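Clidberg stain claims: a reader's data card

Version 3, compiled by Telma Sosa and Hemant Sachdeva. Questions to Telma.

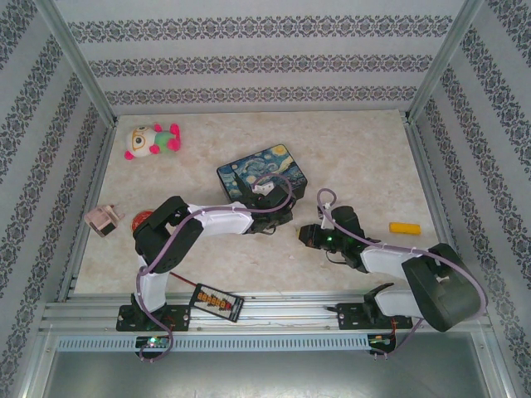
What is in it

One table of claims made by home cleaning firms about getting stains out of curtains, blinds and upholstery, set beside what two people thought of the same fabric afterwards. There are 300 rows. Each row has the firm's wording, the fabric, the stain, the product used, the days between spill and treatment, and two scores out of ten.

Where the rows came from

Adverts and quotes were collected by Marin Janevski. The treated swatches came from three firms: Fuvetti, Kovalchuk and Falar. All three knew they were being scored, so expect better work than you would get at home. We asked for swatches from ordinary jobs and were refused.

Columns to be wary of

claim_text: copied as printed, spelling mistakes included.

days_old: supplied by the firms. We doubt it. In 104 rows the figure is exactly one, and very few people ring a cleaner the morning after.

product: often just says "specialist solution". We left it alone, though it tells you nothing.

score_a and score_b: Lumturie Omerović and Christos Sfakianakis, scoring apart in the same room. They differ by two points or more in 63 rows, mostly on pet stains, where one of them counted smell and the other didn't. We should have settled that at the start.

What it won't tell you

Which firm to hire. Firm names are in the table because people asked for them – the numbers per firm are too uneven to rank anyone. "Eco-friendly" and "safe for children" are recorded as claims only and were never tested.

There is nothing on carpets. Up to 100 carpet rows were in version 1, and we took them out in October when the scoring sheets couldn't be found.

Format

One CSV file, UTF-8, commas, header row. Blank means not asked. "NK" means asked and not known.

Use

Free to copy with credit. Please don't quote a single row in an advert. One firm already has.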